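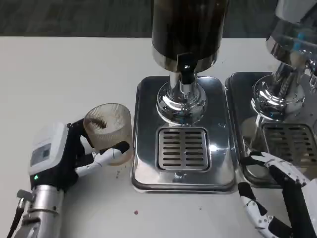
Ticket 546: left grinder, grounds sticking in dosing cup
Opened by Charito Dimaculangan, Flolville break area, 16 November 2025
The left grinder is giving short doses. I set it for 10 grams and the basket comes up light, and the coffee tastes thin. The ribbed plastic cup we dose into still has dark grounds clumped near the rim and on the inner wall, and the plastic has a tan, dusty look. The smoky-brown hopper was refilled this morning with the Quiambao medium roast. Grind setting was not changed.

Reply, Yoga Sutanto
Did you weigh the dose in the cup or after tipping it out? Also check the spout for packed grounds. Unplug it first.

Reply, Charito Dimaculangan
After tipping. Spout had a small plug of fine grounds, brushed out. Weighed again in the cup and got 10 grams. Tipped out, a bit over 9. So most of the loss is in the cup.

Reply, Yoga Sutanto
Sounds like static. The ribs give the grounds plenty to hang on to. Wipe the cup with a barely damp cloth, let it air dry, and tap it twice on the counter before tipping. We had the same complaint at Wuststead in June and switched to a smooth steel cup.

Update, Charito Dimaculangan
Wiped and tapped, three doses in a row within spec. Steel cup requested from Stirkholm. Leaving this open until it arrives.

Status: waiting on part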